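Mentors on the stairs, and a bell that rings twice

The pastoral system at Onder School gets talked about a lot in the staff rooms nearby, mostly by people who haven't seen it. I had half an hour with the deputy head before lunch duty. Coffee in a paper cup, door open the whole time. 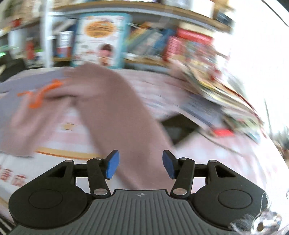

By Csaba Pálfi
Schools | April 13, 2018

Bence Borbély has run pupil mentoring at Onder for eight years. 834 pupils on roll, 305 of them paired up with someone older. He'd like more. "Every time I ask for volunteers in the upper years I get too many, then half drop out by March," he says. "So now I ask in March."

The pairs meet on Tuesdays, fifteen minutes, anywhere but a classroom. Stairs are popular. The bell goes twice, once for mentors and once for everybody else, a thing new staff find maddening.

What do they talk about? "Homework, buses, who sits where at lunch. I don't ask for notes. We tried a form in the first year and the kids wrote 'fine' on it, all of them, every week."

Does it change anything? He is careful here. Lateness is down in the lower years, he says, but the bus timetable changed the same term and he wont claim it. "Parents tell me their child knows a name in the top year. I'll take that."

He trained at Boros, a bigger school across town where mentors were picked by teachers. Didn't like it – the same confident faces each time. At Onder anyone can put their name down, and one or two of his best have been pupils who were in his office for other reasons.

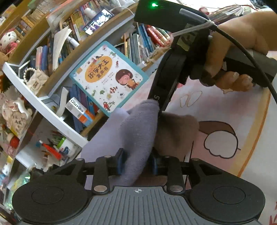

Money, and what comes next

The scheme costs 2,000 a year, nearly all of it the training day and the sandwiches. The govenors ask about it each spring. "I tell them it's the sandwiches," says Borbély. "Cut those and see who turns up."

Next year he wants the mentors to help run the first week for new starters, tours included. Some colleagues think that's too much to hand over. He has heard them out, twice, and is going ahead with it.

Then the bell – the first one – and he was off down the corridor with his coffee.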